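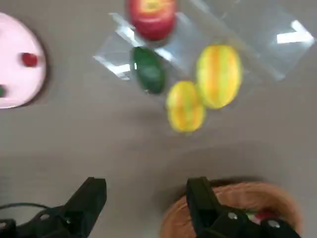 **Bag, basket or open dish: moisture loss in cherries and small tomatoes**

Household Food Storage > Fresh Produce

---

**kumudini_haque**

I have been trying to settle which container to use for sweet cherries in the refrigerator and for small tomatoes on the counter. Most of the advice I can find is either for commercial cold rooms or is one line long ("store in a breathable bag"), with no indication of how breathable.

Setup for the cherries:

- 860 g of cherries from one crate, stems on, unwashed, split into three equal lots by weight
- Lot A in a closed plastic bag, no holes
- Lot B in the same type of bag with holes made by a paper punch, top folded over once
- Lot C in an open dish
- All on the same shelf of an Allton refrigerator, set to 34 °F
- One Protholm logger on the shelf next to the lots, reading every five minutes

The logger gave me 2787 readings, so a little under ten days. I weighed each lot at the start and at the end.

Weight loss at the end: A 0.7%, B 2.4%, C 9.1%. Lot C had brown, dry stems and visible wrinkling near the stem end. Lot A had firm fruit and green stems, but there was liquid water in the bag and several cherries had mold where they touched. Lot B had one soft cherry and no mold I could see.

My conclusion is that B is the right answer for cherries. I would like someone to check that before I write it on the inside of the pantry door.

For the tomatoes I have no numbers yet. They are in a basket.

---

**bleddyn_f**

The direction of the result is what I would expect. Three comments on the method.

1. The logger was on the shelf. You measured the air in the refrigerator, and the variable that separates your lots is the humidity inside the bag. Put the logger in the bag next time if it fits.
2. One lot per treatment tells you very little about mold. Weight loss is fairly repeatable. Mold depends on whether one fruit came in with a split skin, and it then spreads by contact. Your Lot A could have been unlucky.
3. What did the temperature do? "Set to 34" and "was at 34" are different statements in a home refrigerator.

---

**kumudini_haque**

On point 3, I went back through the file. 223 of the readings were above 40 °F. Most of them come in two blocks, and both blocks match evenings when I put warm food on the shelf above. The rest are short peaks that look like the door being opened.

Point 1 accepted. The logger has a clip on it that would tear the film, so I need to take that off first.

---

**emlyn.pritchard**

223 readings at five minutes is more than 18 hours above 40. That is enough to explain the water in Lot A without blaming the bag. Each time the fruit warms up, it gives off more vapor, and when the shelf cools again the film cools before the fruit does. The vapor condenses on the inside of the film and runs down. A closed bag in a stable refrigerator collects much less.

I keep cherries in closed bags every year and I do not get mold in ten days. I cool them first, uncovered, for two hours on a tray, and then bag them. I think you are giving up firmness for no reason by punching holes.

---

**bleddyn_f**

@emlyn.pritchard the two hour step is doing a lot of the work there. Fruit that goes into a sealed bag at kitchen temperature will fog the bag regardless of how steady the refrigerator is.

I disagree on the holes. Between 0.7% and 2.4% you cannot feel a difference in a cherry. In most small fruit the loss has to get to several percent before it reads as soft or wrinkled. So the holes cost almost nothing, and they cover the case where somebody leaves the door open.

---

**emlyn.pritchard**

You can see it in the stems well before you can feel it in the fruit. Stems have a lot of surface for their weight and they dry first.

---

**bleddyn_f**

I don't eat the stems.

---

**farzana_munshi**

Some people do care about the stems. I sell at the Truvbridge market in season and a customer will pass over a box with brown stems even if the fruit is perfect. But that is a display question, and for a household I agree with Bleddyn.

Additional points from handling larger amounts:

- Leave the stems on until you eat them. Pulling a stem leaves an open spot, and that is where rot starts.
- Wash right before eating. If they have been washed already, dry them fully on a cloth before bagging.
- Sort before you store. Anything split or soft comes out. I would expect that to matter more for Lot A than the choice of film.
- Keep the depth low. In a deep bag the bottom fruit is carrying the weight of the rest, and bruised skin leaks.
- A sheet of paper towel in the bag takes up the free water. Change it when it is damp through.

What gauge is the bag? Thin produce-roll bags and thick freezer bags behave differently. The thin ones pass a fair amount of oxygen and carbon dioxide even with no holes. Freezer bags pass very little, and fruit sealed in one for a week can pick up a fermented smell.

---

**kumudini_haque**

They are Pan produce bags, the thin type. The box doesn't list a thickness. I measured a stack of folded film with a caliper and divided, and got 0.6 mil, but I would not trust the last digit.

No fermented smell in Lot A. I checked for that when I opened it.

I did not sort carefully. I removed anything obviously split, but I did not look at the stem ends.

---

**sewwandi_m**

Question on the tomatoes, which everyone has skipped. Why a basket? Mine wrinkle in a basket faster than in the carton they came in.

---

**farzana_munshi**

A basket is open on all sides, so you get more air movement around the fruit and more water loss. On the other hand, it doesn't hold moisture against the skin, so you get less mold. It is the same tradeoff as above, but at room temperature everything goes faster.

Tomatoes lose most of their water through the stem scar. The skin itself is close to waterproof. If yours came loose, without the green part, store them scar down on a flat plate. The plate blocks part of the scar. With large tomatoes it makes a clear difference. With cherry tomatoes they roll, so it is less practical.

---

**bleddyn_f**

Some people put a small piece of tape over the scar. It works on large ones. I would not do it for a bowl of cherry tomatoes.

Also keep them away from apples and bananas if they are already ripe. Both give off ethylene and will push tomatoes past the point you want. If they are still underripe, you can use that on purpose and close them in a paper bag with a banana.

---

**sewwandi_m**

So why not the refrigerator for ripe ones? I have been told never to do it.

---

**emlyn.pritchard**

"Never" is too strong. Cold stops ripening and reduces some of the aroma compounds, so an underripe tomato that goes in the refrigerator will stay dull. A fully ripe one that you can't eat within two days is better off cold than going soft on the counter. Take it out an hour or more before you eat it. Part of the flavor comes back, in my experience, but not all.

---

**farzana_munshi**

I would not refrigerate them for more than three days. After that mine get mealy. The variety matters too, and the small ones hold up better than the big slicing types.

---

**bleddyn_f**

Back to the cherries. If Kumudini repeats the test, I suggest:

- two bags per treatment at minimum, same hole pattern
- precool all lots, uncovered, before bagging
- logger inside one of the punched bags
- weigh every second day, same time of day, and wipe the outside of the bag before it goes on the scale
- weigh the free water separately in the closed bags

The last item matters. Water that has left the fruit but is still in the bag was counted as "not lost" in Lot A, so the 0.7% is too low as a figure for the fruit.

---

**kumudini_haque**

I had missed that. I weighed Lot A in the bag, with the water. The 0.7% is therefore only what went through the film and the closure. Lot B was also weighed in the bag, but it was dry inside when I looked.

I will run it again when the next crate comes in. That leaves four bags and the open dish, and I may drop the open dish because I don't think anyone here disputes it.

---

**emlyn.pritchard**

Keep the dish. It is your reference if the refrigerator behaves differently the second time. And use closed bags with a paper towel as one of the treatments. My money is still on those.

---

**sewwandi_m**

What size are the holes, and how far apart? I have a paper punch and the same bags and could run the punched treatment in parallel. My refrigerator is older and much less steady, if that is of use.

---

**kumudini_haque**

Quarter inch, one every four inches, both sides of the bag. An unsteady refrigerator would be useful. Please log the temperature if you have anything that can do it, even a dial thermometer read morning and evening.

---

**sewwandi_m**

Dial thermometer it is. I'll post weights when I have the first set.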